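Subject: Re: [hands-wg] Draft 2 of the covers and sleeves note
Date: 10 Dec 2023

Poonam Shukla wrote:
> Do we really need a rule on fabric covers? Section 8 already
> covers pinch points.

Yes please, let's have one! Section 8 was written for bare hands, and at Noltton we now run 14 of them covered. My wording:

8.1 Fabric must stay clear of every finger joint through full travel.
8.2 Sensor pads stay uncovered.
8.3 Check the cover at each shift change, with the hand hanging open, and log it.

I love 8.3 because it's so quick (18 seconds once you have the knack), and it got our people talking about wear on the fingertips too, which I never expected. The pose I mean, fingers down and thumb pad in view:

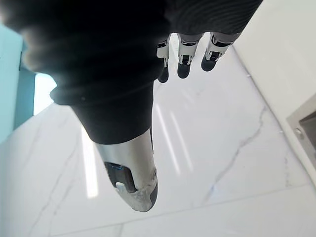 Poonam is fine with 8.1 and 8.2 but wants 8.3 done weekly, as shift changes at Bresberg are hectic enough already. Could we say "daily" and both live with it? I'll put that in draft 3.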